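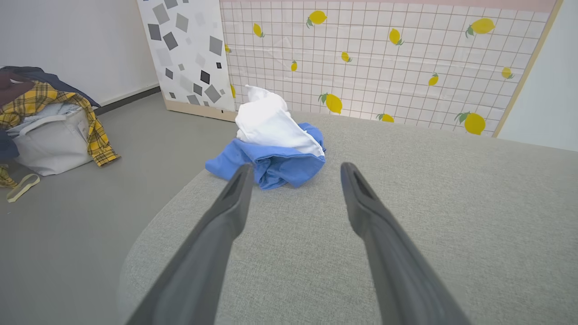

Figure 4. Gripper fingers at the approach position, with practice garments on the upholstered surface.

Section 4. Setting Up the Practice Area and Checking the Approach

This section applies to the Storier arm when built from the Premgate workshop plans and fitted with the long two-finger gripper. Complete Section 3 (Mounting the Wrist Camera) before proceeding. Members building at home should follow the same steps and disregard references to the shared bench.

4.1 Preparing the surface

1. Select a padded surface with a woven cover. A firm, hard surface may be used for later tests but must not be used for the first approach, as the fingertips can be damaged on contact.

2. Place the surface within reach of the arm. Leave at least 20 inches of clear floor on the side where the operator stands.

3. Set the laundry basket on the floor beside the surface. Garments waiting their turn may remain in the basket. Sleeves and straps must be kept out of the path of the arm base.

4. Place two garments of different colors on the surface in a crumpled pile, one on top of the other. In Figure 4, a white cloth rests on a bright blue one. Do not fold or smooth the garments.

Note: Patterned panels may be left standing behind the surface. If the software marks a printed shape as a garment, repeat the background capture described in Section 3.6.

4.2 Checking the approach

1. Switch on the controller and wait for the steady green light.

2. Set the speed limit to 20 percent. The limit must not be raised until all steps in this section are complete.

3. Open the fingers and move the arm to the approach position. Both fingers should be visible in the wrist camera view, angled toward each other, with the pile between and just beyond the tips.

4. If either finger is missing from the view, stop the arm, loosen the camera bracket, and adjust it by hand. Tighten the bracket before moving the arm again.

5. Hold the position for 60 seconds and watch for drift. Drift of more than a finger's width indicates a loose wrist joint; return to Section 2.4.

6. Save the position under the name HELLOW-1.

CAUTION: Keep hands clear of the gap between the fingers whenever the controller is on. The stop button must be within reach of the operator at all times.

4.3 Records

Enter the saved position and the operator's name in the build log. Questions about this section should be directed to Ya-wen Wei or Teodoro Tovar.

Section last revised 01/04/2019.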